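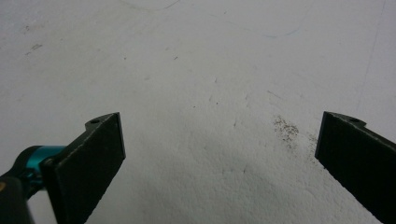 Fig. 1. Pale grey-white surface with a fine grain, evenly lit.

January 10, 2022
Finishes workshop, Grurnwood site
Entry by Neusa Medeiros

Trial of the Sturico lime mix continued on the test boards prepared before the holiday. Three boards were coated with the standard mix and three with the mix containing the finer Tikulano sand. All were left in the drying room, with the door closed and the heater off.

Josué Paiva carried out the rub test, 50 strokes per board with the felt block. The standard boards shed a light dust. The finer mix shed less, but one board showed a hairline crack near the lower corner. It has been marked in pencil and will be checked again after seven days.

The water allowance given on the Damasceno sheet was found to be too generous for this room. Bucket two was unworkable for the first 40 minutes and was set aside. Colleagues are asked to add water in small amounts and to record each addition in the bucket log. The entries from September are incomplete and should not be relied upon.

The large sieve has a torn mesh and has been withdrawn from use. A replacement is on order.

Outstanding: weigh all boards, repeat the rub test on the cracked board, return the borrowed trowel to the joinery shop.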